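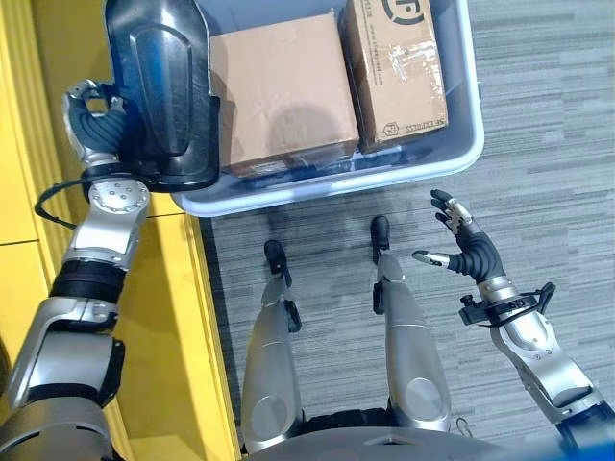 Laris is a 50-seat noodle restaurant in Irnville, and for most of this year I have been redrawing its menu, labels and window lettering. The logo was finished in November. The rest took longer, and these are my notes on the parts that gave trouble.

The wordmark

The owner, Ridwan Rondonuwu, wanted lettering that could be cut from vinyl, stamped on paper bags and printed very small on receipts. I drew it with a flat brush, scanned it at 1200 dpi and traced it by hand. Auto-trace produced 1534 anchor points. My version has 53, most of them at the extremes of curves, and it cuts cleanly on the sign shop's plotter.

The counter of the "a" closed up below half an inch wide, so there is a second drawing for small sizes. It has a larger counter, thinner joins and slightly looser spacing. The two files have different names and live in different folders, and the bag printer still got the wrong one the first time.

Color

The red is a spot color on the bags and a four-color build on the menus. On uncoated stock the build dried toward brown. Rocío Barajas at Valdovinos, the print shop, ran four test strips with the black pulled out in steps. We took the third. It is a little brighter than the bags, and under the restaurant's lamps I can't tell them apart.

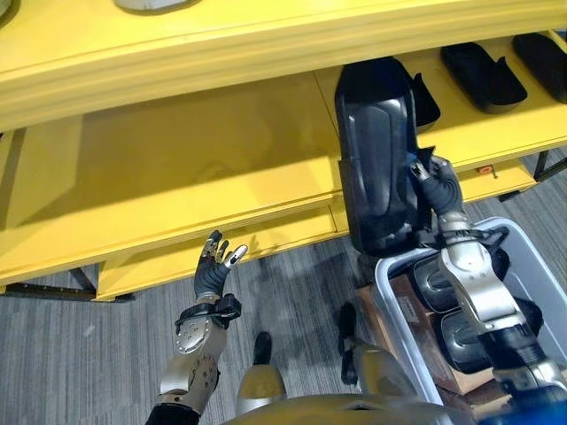
The menu

The old menu was a folded sheet with 11 typefaces. The new one is a single card, printed both sides, with Trutano for everything except the wordmark. Trutano has tabular figures, which I needed for the price column, but its default "1" is too wide beside a period – I kerned those pairs by hand.

Dish names are set in 11 point and descriptions in 9. Ridwan asked for 8 to fit two more soups. I cut the leading by half a point instead and shortened the note on allergens, with his approval.

Still open

The window lettering goes up after 9 August 2022, when the new glass is due. I want to see the vinyl at full height before cutting the hours line. At present it sits two inches under the wordmark, and I think it needs three.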